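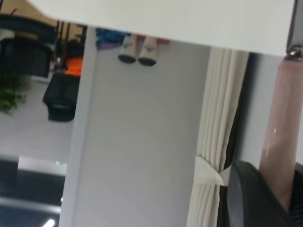 Figure 5.1 A wrist-camera view with a gripper finger against a pink, translucent object. Much of the view is taken up by the room.

Chapter 5
Learning from the Wrist View

Elisa Mazza and Thomas Lo Presti

After studying this chapter, the reader should be able to:

describe what a camera mounted at the wrist records during a demonstration, and what it leaves out;
state the assumptions made when a policy is trained by imitation on such recordings;
plan a set of demonstrations and a separate set of test starts;
report results so that another laboratory can repeat them.

5.1 Introduction

Chapter 4 treated the case in which a manipulator is observed by cameras fixed to the cell. The position of each camera was known, the background did not change, and an object could be located by comparing one view with another. Many of the methods in that chapter depend on these conditions and fail when they are removed.

The present chapter removes them. The camera is carried by the arm and moves whenever the arm moves. Every change in the view is therefore the sum of two effects: the motion of the camera and the motion of things in the room. A policy trained on such views must learn to respond to the object to be handled while the furniture, walls and floor behind it sweep past. In Figure 5.1 the finger and the pink object are confined to the right-hand side. A pale wall panel occupies the centre, and to the left the camera takes in office chairs and part of a plant. None of this background is relevant to the grasp, yet it supplies most of the pixels.

Students who meet wrist recordings for the first time often propose to crop or mask the background before training. Section 5.4 considers this proposal in detail. It is sufficient to note at this stage that the background carries some useful information. The edge of a table, for instance, tells the policy how the wrist is tilted, and a mask that removes the edge removes that cue with it.

5.2 The Skedari Recordings

The worked material in this chapter is drawn from the Skedari recordings, a collection of tabletop demonstrations made by Ada Santoro and Gualtiero Rinaldi at the Salcedo laboratory. The full collection contains 944 demonstrations. Of these, 76 were set aside before any training took place, and a further group of 39 starting arrangements was reserved for testing on the physical arm. The protocol was closed on 5/14/20 and was not altered after that date. All results quoted in Sections 5.5 and 5.6 refer to this version.

Each demonstration consists of three streams. The first is the wrist image. The second is the pose of the gripper, expressed relative to its own pose at the previous time step. The third is the opening of the fingers. No external camera is used at any stage, and the absolute position of the arm is withheld from the policy. The last restriction deserves attention. If the absolute position were supplied, a policy could perform well by memorising where objects had usually been placed, and its use of the image could be very slight. This fault is difficult to detect in training figures and becomes plain only when the table is moved.

Operators were asked to work at a steady pace and to complete each movement without pausing. A pause is harmless to a human observer but causes difficulty for imitation. During a pause the recorded action is close to zero, and the policy learns that a view of that kind calls for no movement. When it meets a similar view in operation it may stop and remain stopped, as the next view will be the same as the last. Ornella Ruggiero, who reviewed the recordings for Salcedo, marked every pause longer than a fixed limit, and the marked sections were trimmed. The trimming rule is given in full in Appendix C.

5.3 The Approach Phase

It is convenient to divide a demonstration into an approach phase, a contact phase and a retreat phase. The division is made by the analyst and is not present in the data. The policy receives no signal that one phase has ended and another begun.

The approach phase appears simple, and it is here that many policies fail. A tabletop may offer very little texture. Where the surface is plain and evenly lit, a small sideways motion of the camera changes almost nothing in the view apart from the position of the object itself, the position of its shadow and any part of the table edge that happens to be visible. The policy must draw its estimate of distance from these few features and from the apparent size of the object.

Figure 5.2, which closes this section, is a suitable case for study. A red mug holding a dark liquid stands on a white table, well away from the tip of the finger. The shadow at the base of the mug is soft and has no firm outline. The table edge is visible only towards the upper right, where a strip of grey lies beyond it. The reader should consider which of these features would survive if the wrist were lowered, and which would leave the view.

Three points should be kept in mind in examining any view of this type.

The finger is a fixed reference. It is attached to the same body as the camera, so that for a given opening it occupies the same place in every image. A change in its place indicates that the fingers have opened or closed, or that the camera mount has slipped. The second possibility should be checked at the start of each session.

The handle determines the grasp. A mug may be taken by the body or by the handle, and the two call for different wrist angles. Demonstrations that mix the two without distinction can lead a policy to select an angle midway between them, which serves neither. The form of policy described in Section 5.5 represents several possible actions and so avoids this averaging.

The contents matter to the motion. An open vessel that holds liquid must be kept close to level once lifted. A single image shows that liquid is present but gives no direct measure of how fast the wrist may turn before it spills. That limit must be learnt from the motion of the operator, and demonstrations with empty vessels do not supply it.

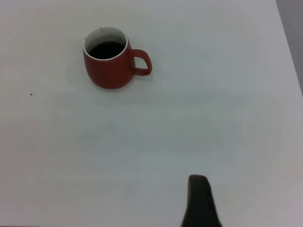 5.4 Masking, Cropping and the Use of Background

Let the image at time t be denoted by I(t), and let M be a function that returns the same image with the background set to a uniform value. The question is whether a policy trained on M(I(t)) can be expected to perform better than one trained on I(t) directly.

Two arguments are commonly offered in favour of masking. The first is that the policy cannot attach importance to a chair or a curtain that it never sees. The second is that fewer demonstrations should be required when irrelevant variation has been taken away. Both are sound as far as they go. Against them must be set the errors of the mask itself. A transparent or translucent object is a common source of such errors, as its outline may be weak and the room may be partly visible through it. If the mask removes a portion of the object in some images and restores it in others, the policy is presented with variation that the original recording did not contain.

The Brurkik procedure, to which the remainder of this section is devoted, takes a middle course. The background is left in place for training, and a second copy of each image is prepared in which the background has been altered. The policy is then required to give the same action for both copies. We begin with the case in which the table edge is visible throughout the approach, and afterwards extend the procedure to views in which it is lost.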